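4. Running the Sison viewer against a Losto scene

By now you should have Sison installed and the Losto kitchen scene downloaded. If the scene folder is still zipped, go back to section 3 and sort that out first, I'll wait. Everything below happens in simulation, so you can be as clumsy as you like (I certainly was).

4.1 Load the scene and pick a starting view

1. Open Sison and choose Load Scene, then select the table scene from the Losto folder.
2. Wait for the asset count in the status bar to stop climbing. On my machine it stops at 2,435.
3. In the Views panel, click Body. You want both arms in sight and a good stretch of the tabletop, with the mug and the coffee machine easy to find.
4. Save the view as "start". Planner settings are stored with the view, and I've lost an afternoon by skipping this step!

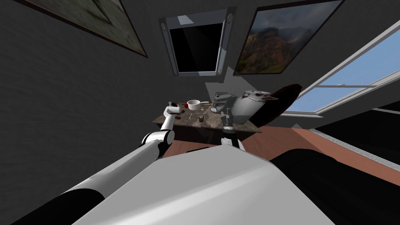 Figure 4-1. Body view, with both arms and the cluttered table.

Note: my room is sitting at a slant in this view. The roll setting only changes what you look at, and the planner works in the base frame either way. If it makes you queasy, set Roll to zero and save again.

4.2 Switch to the gripper view

The body view is great for planning a reach, but the gripper view is where you'll find out what your perception node has to work with. It's a much tighter view, so give your eyes a second to adjust.

1. In the Views panel, click Gripper.
2. Open the Topics tab and tick color and depth. Leave the segmentation topic off for now.
3. Set the publish rate to 16. You can go higher later, but Kongate (the bridge that carries everything to your planner) is happier if you start slow.
4. Look for the fingers at the bottom of the view. They should come in from either side, with the gray bar between them.
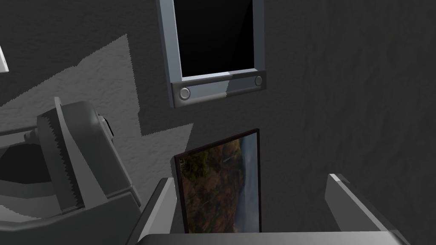

Figure 4-2. Gripper view. The landscape picture falls between the two fingers.

See the jagged border on the patch of light across the wall? I spent ages hunting for a bug in my edge detector before Liis Luik pointed me at the shadow resolution setting. Stair-stepped shadows like these can produce strong edges, and a detector tuned on smooth ones may grab them with great confidence. Raise Shadow Map one notch if your graphics card can take it, or mask the wall out if it can't.

Caution: don't change Shadow Map while Kongate is streaming. Stop the stream, change it, start again. Otherwise color and depth can drift apart and you'll get points floating where no surface is.

4.3 Mask the robot's own parts

A big share of the gripper view is robot, especially down the left side. If you feed that straight into the obstacle map, the planner decides it's already in a collision and refuses to budge. Mine sulked for two whole evenings.

1. Open Perception, then Self Filter.
2. Load the robot model that came with the scene.
3. Set Padding to 2 and click Preview.
4. Check that the mask covers the gripper housing, including the thin rod running off to the left and the small dark fitting at the upper right. Thin bits are the first to slip through.
5. Check that the wall and the framed picture are still unmasked. If the mask eats into them, bring Padding down.
6. Click Apply, then restart the planner.

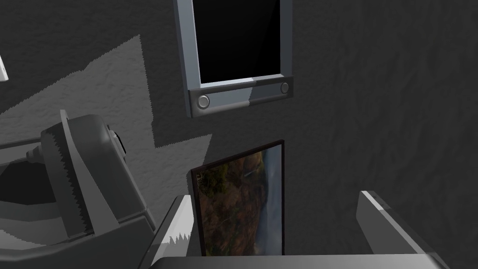 Figure 4-3. Color topic for the Self Filter check: housing and rod at left, bracket at lower right.

Note: the flat black panel on the wall is a handy place to test your depth settings too. Click a few points across it and compare the readings with its thick border. Big jumps inside the black area usually mean the depth topic is set to the wrong encoding.

If the planner still reports a start-state collision, look for error 698 in the Kongate log. It means the robot model and the scene use different link names, and Helju Lapiņa's renaming script in the Odosent tools folder fixes it in one go. Run it, reload the scene, and repeat 4.3 from step 2.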